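Pesquisar no manual Buscar Limpar

Secção 4. Triagem e dobragem de roupa estampada

Válido para a mesa Lastance e para a bancada antiga da Zapata. Quem tiver a Dedov de tampo estreito salta o passo 6 e vai directo ao 7.

4.1 Antes de começar

Tampo limpo e seco. Passar pano, esperar. Nada de produto com lixívia, mancha as peças claras e depois vêm as reclamações.

Recipiente de recolha no canto de trás, à esquerda. Sempre no mesmo sítio. Se mudar de canto, mudar para toda a gente do turno e avisar.

Verificar etiquetas. Peças sem etiqueta vão para o saco à parte, não se adivinha composição.

Nota: esta secção trata só de roupa leve e estampada. Toalhas e lençóis, ver secção 5. Roupa de trabalho, secção 6.

4.2 Triagem

1. Tirar uma peça do monte. Uma só. Se vierem duas agarradas, separar por cima do recipiente e deixar cair a segunda lá dentro.

2. Pousar a peça no meio do tampo. Não interessa como cai.

3. Procurar o avesso. Nas estampadas o avesso costuma ser liso, vê-se logo a diferença. Se aparecer tecido liso no meio das dobras, a peça está virada ou meio virada.

4. Virar para o direito. Mão por dentro, puxar pela ponta, sacudir uma vez. Não puxar pelas costuras.

5. Ver bolsos, se tiver. Lenços de papel são o pior, um chega para estragar a carga toda.

Cuidado: fechos abertos riscam o tampo. Fechar antes de pousar.

4.3 Alisar

6. Puxar a peça para si até ficar toda dentro do tampo, com folga dos quatro lados. Peças compridas ficam ao alto, com a gola ou cintura para trás.

7. Alisar do meio para fora, palma aberta. Primeiro os lados, depois as pontas. As pregas muito apertadas não saem à mão, passam para a pilha de ferro. Não insistir.

8. Nas peças de padrão irregular (manchas, camuflado, flores grandes) não alinhar pelo desenho. Alinhar pela costura lateral. O desenho engana sempre e a peça fica torta.

Nota: a Brenda Sepúlveda prefere alisar com a peça dobrada ao meio. Também serve, desde que as costuras batam certo.

4.4 Dobrar

9. Dobrar o lado esquerdo até ao meio.

10. Dobrar o lado direito por cima. Alisar outra vez, sem carregar.

11. Subir a bainha até à gola. Peças grandes, dobrar em três.

12. Pilha à direita, dobra virada para a frente. Máximo 14 peças por pilha, acima disso tomba quando se leva para a prateleira.

Cuidado: não empilhar claras debaixo de escuras se vierem da secagem ainda mornas. Esperar 90 minutos. Houve transferência de cor em Janeiro e foi por isto.

4.5 Peças que voltam ao recipiente

Voltam: peças húmidas, peças com nódoa, peças que não são desta secção. Deixar a peça em cima, bem à vista, não enfiar por baixo. Quando o monte passar o bordo e começar a encostar à parede, parar e esvaziar para um segundo recipiente. Um monte alto escorrega para o tampo e mistura-se com o que já foi visto.

4.6 Problemas frequentes

A peça enrola-se quando se alisa: tecido com elastano, alisar mais devagar, uma mão a segurar a ponta de cima.

O recipiente foge para a frente: falta a borracha anti-deslizante, referência 390 no catálogo da Zirkgate.

Ficam fios no tampo: rolo adesivo no fim de cada carga. Trocar a folha quando deixar de colar, nao antes, que as folhas são contadas.

A pilha não cabe na prateleira: dobra a mais na largura. Refazer a partir do passo 9.

Nota: o tampo leva revisão ao fim de umas 2.000 peças. Quem faz o registo é a Pilar Orellana, folha na porta. Se a folha estiver cheia pôr outra por cima, não deitar fora a de baxio.

Versão de 29 de abril de 2020, substitui a anterior.

Zirkgate, apoio ao utilizador: contacto pelo formulário | Todos os direitos reservados | Voltar ao topo

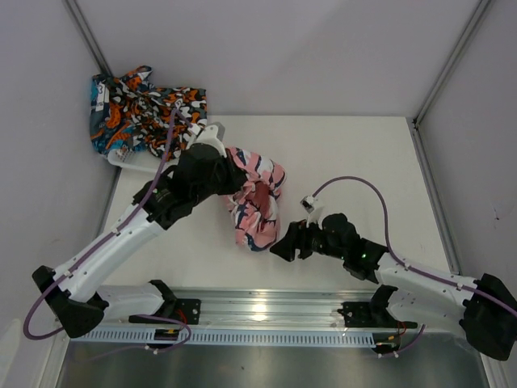 Fig. 4. Peça estampada no meio do tampo, por alisar, avesso liso à vista. Monte no canto de trás, à esquerda.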